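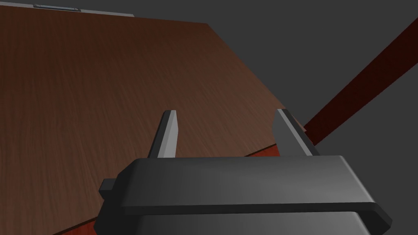

MOVBERG, May

4 min read

Notebook, polling desk. Went through the Jorovent release on the Grornlow mayor's race again this morning, this time with the tables open next to it. I like it less than I did yesterday.

The headline has the challenger "surging." The sample is 400 likely voters. I can't find a definition of likely voter anywhere in the PDF. Rasmus thinks they used past turnout from the county file. He may be right, but the release says "self-described" in one footnote and "modeled" in another, and those are different screens that give different people.

What we know about how they got there: 3,676 records pulled, 1,469 of those reached in some form, up to seven tries per number. "Reached" is doing a lot of work. If it includes people who picked up and hung up, the figure tells me very little. Sizwe emailed to ask. Their reply thanked him for his interest and attached the same PDF.

Also, question order. The ballot question comes after two items on the bus depot closure, and both mention the incumbent by name. Ask anyone about a closed depot and then who they're voting for, and you'll get some movement. I would want to see the ballot question asked cold before I wrote "surge" about anything. 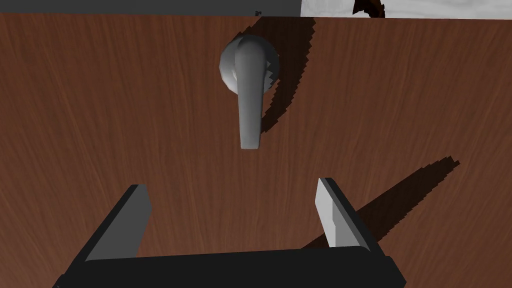

Tried reweighting in Vaher using the age and ward breaks they did publish. Results:

- Age only: lead shrinks, still there.
- Age plus ward: lead mostly gone, but the east ward cell is tiny and I don't trust my own number either.
- Education: not published, so can't do it. I'd bet this is the one that matters.

Wilma objects that I'm being harder on this poll than on the one in the winter that had the incumbent comfortable. Fair. I pulled that one too, and the same holes are in it. No screen definition there either. We ran it on the front page with no caveat, and I wrote the copy.

Shoshana wants a line for the site by 4 p.m. My draft: "A Jorovent survey shows a close race. The firm did not say how it picked likely voters." She asked if "close" is justified. On the raw numbers it isn't, on mine it is, and mine shouldn't be in the story. Changed it to "shows the challenger ahead" and kept the second sentence.

Who paid? The release says "a group of local businesses." Agnese is checking the campaign filings, but if the money came through a nonprofit we won't see it until after the vote, if then.

To do: ask for the full questionnaire again, by phone this time. Save the Vaher file with the weights in a separate tab. Don't average this one with the winter poll, whatever the chart template wants.

We use cookies to remember your settings and count visits. Accept / Manage choices

Recent entries
Turnout math in the Grornlow wards
What we left out of the winter poll story
Reading a campaign filing, part two
Notes on exit interviews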